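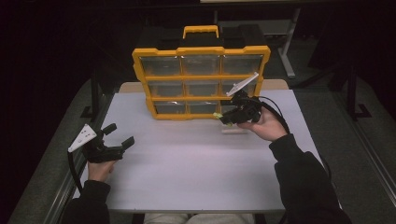

共用工作室の小物部品をどう収納すれば探しやすく、戻しやすくなるか。本報告はこの問いについて、前期の演習で行った調査と試行をまとめたものである。工作室では、ねじ、ナット、スペーサー、端子類が菓子の空き缶や紙袋に分けて置かれており、どの缶に何が入っているかは開けてみるまで分からなかった。そこで、引き出し式の小型収納ケースを使った分類を検討することにした。対象としたのは、黄色い枠に透明な引き出しが縦3段、横3列で並び、上部に持ち手の付いた型である。引き出しの前面が透明なので、閉じたまま中身の有無を確かめられる点を重視した。

1. 現状の調査
最初に、棚にあった部品をすべて机に出し、種類と数を調べた。小袋や缶に入っていた部品は402個で、このうち173個はM3のねじだった。長さの違うねじが同じ缶に混ざっており、使う人がその都度ノギスで測っていた。利用記録のノートには「見つからないので新しく買った」という記載が6件あり、重複購入の一因は収納にあると判断した。なお、さびの出たものと頭のつぶれたものは数に含めたうえで、分類の前に取り除いた。

2. 分類案
部品は当初11種類に分けたが、引き出しは9つしかない。次の二つの案を比べた。
A案:使用頻度の低い2種類を別の箱に移し、残りを1段1列に1種類ずつ入れる。
B案:厚紙の仕切りを作り、二つの引き出しをそれぞれ前後に分ける。
B案はすべてを一つのケースに収められるが、試しに仕切りを入れたところ、奥側の部品を取るには引き出しを大きく引く必要があった。途中で仕切りが傾き、平ワッシャーが手前に流れ込むこともあった。このためA案を採用した。別の箱に移したのは、六角スペーサーの長いものと圧着端子である。

3. 配置
上段には使用頻度の高いM3のねじを長さ別に、短いものから左、中央、右の順に入れた。中段はM3のナット、平ワッシャー、ばね座金とした。下段にはM4のねじ、M4のナット、短いスペーサーを入れた。下段は部品の大きさがそろわないため、入れる量を引き出しの深さの半分までに抑えた。ラベルは白いテープに呼び径と長さだけを書き、中身が隠れないように前面の下側に貼ることにした。品番も書く案があったが、字が小さくなるのでやめた。

4. 使い勝手の確認
演習班の全員が、指定された部品を取り出して元の引き出しに戻す作業を行った。取り出しでの間違いは少なかったが、戻すときに長さの近いねじを隣に入れる例が見られた。M3の8ミリと10ミリは、並べて比べなければ区別しにくい。また、引き出しを最後まで押し込まないまま持ち手でケースを持ち上げようとした者がいた。傾けると中身がこぼれるおそれがあるため、移動の前に前面を一度手で押さえるという手順を加えた。
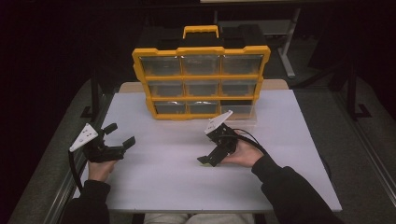
中間発表では、隣の班から、引き出しを増やすより先に部品の種類を減らすべきではないかという意見が出た。M3のねじは8ミリをやめて10ミリにそろえても、ほとんどの工作で困らないはずだという。班で過去の課題の図面を確認したところ、8ミリでなければ底に当たる箇所は基板の固定部分に限られていた。ただし、その課題は来年度も続く予定なので、今回は8ミリを残し、補充の量だけを減らすことにした。

5. 残った課題
補充の基準がまだ決まっていない。引き出しの底が見えたら補充するという案を仮に使っているが、ワッシャーは薄いため、底が見えた時点でもかなりの枚数が残っている。部品ごとに基準を変えるか、予備の小袋を別に置くかを後期に検討する。別の箱に移した圧着端子については、箱の置き場所が分かりにくいという指摘があったので、ケースと同じ棚の右端に場所を決めた。ラベルのテープがはがれやすいかどうかも、3月まで使い続けて確認する。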